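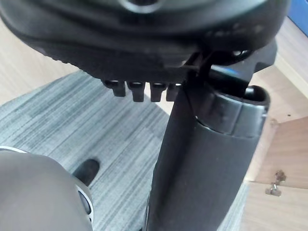 Figure 3. Underside of an office chair, with the lever and central column. Photo: Darius Vasiliauskas.

4.2 What people know about the undersides of their chairs

We come now to the part of the study that gave us the most pleasure to write up, and which began more or less by accident. The Orkerwood survey had been planned as a survey of sitting: how long people sat, how often they shifted, whether they had ever changed the height of the seat or the tilt of the back. It was only when we read through the first lot of written answers that we noticed how many people had wandered away from our questions altogether and begun telling us about the levers. They wrote about levers they were fond of, levers they were a little afraid of, and levers they had never touched in years of daily use and did not intend to start touching now. In the end 2,739 people returned the form, and of the free comments at the back, 91 dealt with the underside of the chair and nothing else. Those comments are our subject in this section.

It helps to have a chair of this general sort in mind while reading them. In Figure 3 the seat is a dark moulded shell with a rounded front edge, and a thin black lever comes out from beneath it near the top of the column. There is also a short row of four black pegs hanging from the lower edge of the shell, rather like the teeth of a comb, and a strip of small ridges on its lower lip. A person sitting on the chair in the ordinary way sees none of this. Whatever they learn of it they learn with their fingertips, reaching down and back with their eyes on something else, and we think this goes a long way towards explaining the tone of the comments, which is often the tone people use for the back of a dark cupboard.

Several respondents described the underside entirely by touch, and did it very well. One wrote of "the bumpy bit, then the smooth bit, then the stick," and told us she could find the stick in her sleep but could not have said what colour it was. Another, who had worked at the same desk since leaving school, had always taken the ridged part of his seat for damage and had been politely not mentioning it to his employer. When he finally turned the chair over one lunch hour, he was so pleased with what he found that he turned over his neighbour's as well. We were very glad to have that letter, and it is quoted at greater length in the appendix.

Dust came up a good deal more than we had expected. The shell in Figure 3 has a few pale specks on its matte surface, which by the standards of our correspondents is a very modest showing. People told us of fluff, crumbs, elastic bands and, in 2 cases, a lost earring. Cleaning routines in most of the offices we visited stopped at the seat and the armrests, and the carpet below was vacuumed, so that the space between the two belonged to no one's list of jobs. Bořivoj Jireš, who carried out the home visits in April, found much the same in spare rooms and studies, where the person doing the cleaning was usually the person doing the sitting and might have been expected to know better (he includes himself in this).

We should say something, too, about words. Our form asked about "adjustment controls," a phrase that hardly anyone used in reply. The favourite word by a long way was "lever," followed by "handle," "paddle" and "the thing." For the parts around the column there was no settled language at all. A collar such as the one at the top of the column in Figure 3, with its glossy rolled rim, was called a cuff, a sleeve, a cup and a turtleneck by different people looking at very similar chairs. Havlíček's earlier glossary of household furniture gives a full page to the legs of dining chairs and passes over this whole region in silence, and we have found it hard to do our coding without a shared set of terms. For the remainder of this paper we use "lever," "collar" and "column," and we keep respondents' own words wherever we quote them.

The comments also differed according to whether the chair was shared, and we take up that question in 4.3.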